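I keep being told I have to eat in Skurnlow. Best food town on the coast, apparently. I've had five meals here now and I'd like to know who is doing the telling.

The case for it, as far as I can make out, is the smoked eel. Everyone mentions the eel. It's good eel. I don't see how you build a whole reputation on one fish that's on at two places and off at both by half past one.

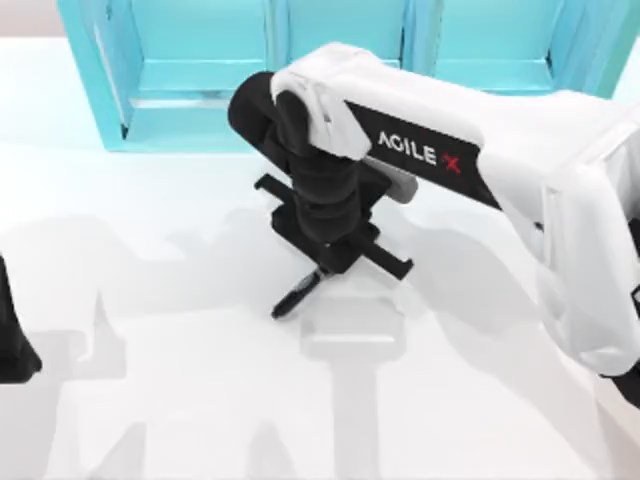

Menus here are the part I trust least. The place by the harbour steps had a printed one that ran to nine pages, and when we ordered, most of it was "not today". Somebody ought to go through it with a black pen like the one in that gripper and cross out whatever the kitchen hasn't cooked since May. You'd be left with soup, eel and a pork thing, and I'd think better of them for it.

The pork thing was very nice, by the way. Slow cooked, plenty of caraway, proper crackling. Not on the board outside, not on the page marked specials. The waiter only offered it after we'd been refused three other dishes.

Dilruba Abeysekara messaged to say I'm being unfair and that I should try the dumplings at Grondar before I say another word. Fine. I went to Grondar.

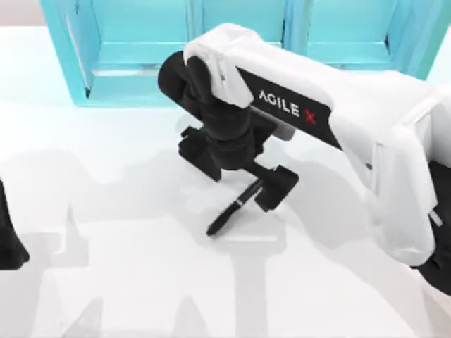 The dumplings were all right. Thick skins, good broth, filling a bit shy of salt. I was told the recipe is some 8 generations old, and I've now heard that about so many recipes in so many towns that I'd be more impressed by one somebody made up last winter.

What I did like at Grondar was the bread. Dark, sour, slightly burnt underneath, and it came without asking. Pravesh Mabuza ate most of ours and says it's the best thing in town. He may be right – but nobody has ever sent me three hours down a branch line for bread.

Also, a word about "locals eat here". Every guide says it, every doorway says it. I asked the woman at our guesthouse where she eats and she said at home. 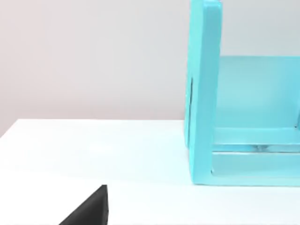
Skurnlow, December 2021

Last meal before the train. Vilmos Pálfi talked me into the market hall, where a stall does fried potato cakes with soured cream and a heap of pickled cabbage. Eaten standing up, out of paper. Easily the best plate of the trip, and not in any of the lists I was sent.

So yes, you can eat well here. I still don't believe the eel people. Does anyone have a view on Keltar? I'm there next, and I've already been told I have to try the cheese.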